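**Fountain pen ink feathering on one notebook but not another, same nominal weight**

hevside_ink

I keep handwritten site logs and have moved from a Bokeck A5 pad to a sewn Requena notebook. Both are sold as 80 gsm. With the same pen (medium nib) and the same blue-black ink, the pad gives a clean line and the Requena feathers badly, with show-through on most pages. Is this a coating difference, or have I got a bad batch? The batch code inside the back cover is 3566, if that means anything to anyone.

papermill_retired

Weight tells you mass per unit area and nothing else. What you are seeing depends on sizing, the starch or synthetic agent that limits how fast water enters the fibre. Poorly sized paper feathers at any weight.

Test it before blaming the batch:

1. Rule a line on a middle page and one on the last page.
2. Leave both for 2 minutes.
3. Compare the edges under a loupe.

If only the pages you have handled feather, suspect skin oil or hand cream. If all of them do, the sizing is weak. Storage matters too. Mine sat in a shed at 21 degrees and high humidity through August and was noticeably worse by the end. 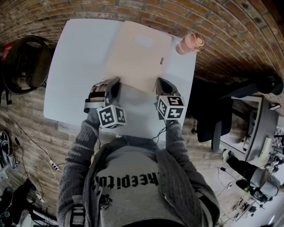

*Open notebook with pale beige pages, still blank, and a small dark ribbon or tab near the middle of the right page.*

Cream or beige stock is no guide either way. The tint is a dye and has no bearing on absorbency.

zamico_user

had the same with a Zamico one. changed to a fine nib and it was ok

Ledgerline

Agree with the sizing explanation. A drier ink will help more than a finer nib, as flow is the main variable. Iron gall inks usually behave on weak paper, but flush the pen regularly. I clean mine every 28 days. I can't help with the batch code. Try the seller.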